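Why do people put off going to the dentist? A report on our survey in Tusinitz

Second-year group project, Health and Community module
Handed in Sun 14 December

1. How we came to choose this

When our group first sat down to pick a topic, almost every one of us had a story about a check-up that had been put off for far too long. One of us had not been since leaving school, and another had moved to Tusinitz for the course and still hadn't registered with a practice here. So it seemed natural to ask whether other people were the same, and if they were, what was stopping them.

We had read a fair amount about fear of the dentist, and we went in expecting fear to be the big answer. It is a real thing and we don't want to make light of it, but as you will see further on, a lot of people gave us much more ordinary reasons — they lost the reminder card, or they couldn't get through on the telephone before work.

2. What we did

We wrote a paper questionnaire with 40 questions, which our tutor quite rightly told us was too many. After trying it out on friends we cut it down to 7, and that was the version we used. It asked when the person last had a check-up, whether they were registered with a practice, how they felt about going, and what would make it easier. The last question was left open so that people could write whatever they liked, and we are very glad we kept it, as it gave us the most interesting reading by a long way.

We handed the sheets out in two places: the entrance hall of the Nallis building, where most of the first-years have lectures, and the Ocampo Street library, where we hoped to catch older people and parents with small children. The library staff were very kind to us and let us leave a box by the desk over the weekend. In the end we got 382 sheets back that were filled in well enough to use.

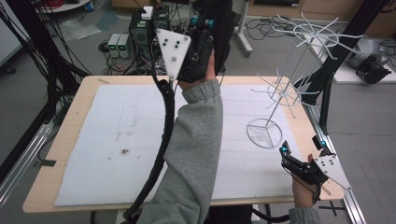

Fig. 1. Two hand-held grippers in use at a light wooden table.

Sorting them took much longer than we had planned. We typed the answers into one big table, and two of us read every open answer separately and put it under a heading such as cost, time, fear or "other". Where the two readers disagreed we talked it over until we settled on one. (The "other" pile was enormous at first, and we had to go back and make new headings for it.)

3. What we found

Of everyone who answered, 72 said they had not had a check-up for more than two years. This was fewer than we had guessed, though we suspect that people who look after their teeth are also more willing to stop and fill in a sheet about them.

Among those 72, time and booking came up more often than anything else. Several wrote that their practice only takes bookings by telephone in the morning. Cost came next, and it was very often mixed up with not knowing the cost. People told us they would have gone if they could have seen a price beforehand. Fear came third, and those answers were the longest. Most described one bad visit in childhood, and many of them said it was the noise that they remembered.

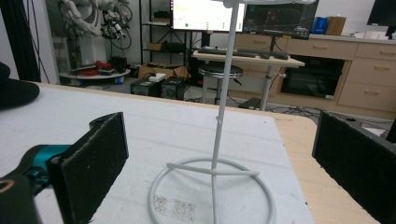 Fig. 2. White stand with its thin upright rod, between the open gripper fingers.

The parents at the library surprised us. Quite a number took their children regularly but never booked for themselves, and one wrote "I sit in that waiting room twice a year and it has never crossed my mind to ask." We thought that was a lovely honest answer and it gave us our main suggestion.

4. What we would suggest

We sent a one-page summary to the Bomier practice, which is the nearest one to the Nallis building. We suggested offering parents a check-up of their own when they bring a child in, putting a plain price list on the door, and letting people book by text message. At the time of writing we haven't had a reply, but December is a busy month for everybody.

5. What we would do differently

We should have asked for people's age group. We left it off to keep the sheet short and regretted it almost straight away. We would also visit the library on a weekday evening, when people who work in the daytime are more likely to be there.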